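Green table cloths, part two: hemming and creep

In the last post I compared cover materials for work tables and said I would come back to edges. I have now had cloth on three tables for long enough to have opinions.

The fabric is the Namberg mid-weight in green, bought off the roll from Gouveia. The roll is sold as 188 cm wide. Mine measured slightly under that before washing and shrank a little more after. If you are cutting to size, wash first, dry flat, then measure. I cut the first piece straight from the roll and it now sits short on one side.

Cut length for the long table was 224 cm, which includes the drop at both ends. I allowed 2 cm per edge for the hem, folded twice. A single fold is quicker and holds up on the short sides, but on the long sides it curls after a few weeks of sleeves dragging over it. I unpicked mine and did it again.

Thread is ordinary polyester. I tried the heavier Zevano thread on one edge and it made the hem stiff enough to stand away from the table, so that edge is now at the back.

Creep is the larger problem. A cloth that is only laid on top moves a few millimeters every time something is pushed across it. I tried the following over July:

Clips at the corners. They work, but they get in the way of anything that has to sit near the edge.

Double-sided tape. Good hold, poor removal. It left residue on the tabletop that took most of an evening to clean off.

Rubber shelf liner underneath. Best result so far. The liner should stop short of the hem, or the double thickness shows as a ridge.

Elastic sewn under the corners, Girik pattern. Fine on the small table, too weak on the long one.

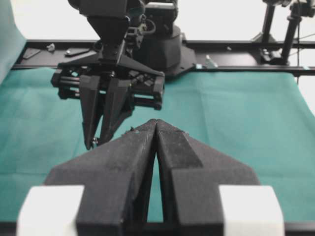 Color was the part I gave the least thought to, and I would choose the same again. I considered gray and a dark blue before settling on green. Gray hides lint but also hides small screws, and dark blue swallows anything black. Against the green, black parts stay easy to pick out, down to the narrow tips of the fingers, and the white pads stand out even more. Pale thread ends also show up on it, so it does need a pass with a lint roller.

Total spend, including the tape I would not buy again, came to 57 dollars. The offcuts were large enough for two drawer liners, unhemmed.

Still to do: the third table has rounded corners, and my first attempt at a curved hem puckered badly. I am going to try bias binding next and will post the measurements once it has been through the wash.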